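The line for the Grorkeck open house was 75 people long by 10, and Mina had run the whole way from the bus! Inside, the big screen over the surgical robot was already on. She squeezed up front — right against the rope — and forgot her sandwich completely. Two silver grippers, a loop of black thread, a little red cut in a pad that looked so much like skin she rubbed her own arm.

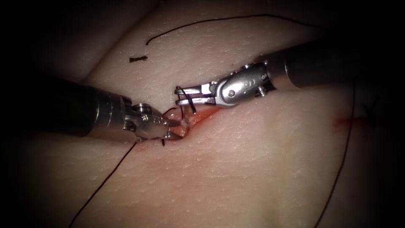 Tharushi Howlader wanted to know how long it took to learn a knot like that. About 70 tries, said the woman at the controls, and would she like a turn?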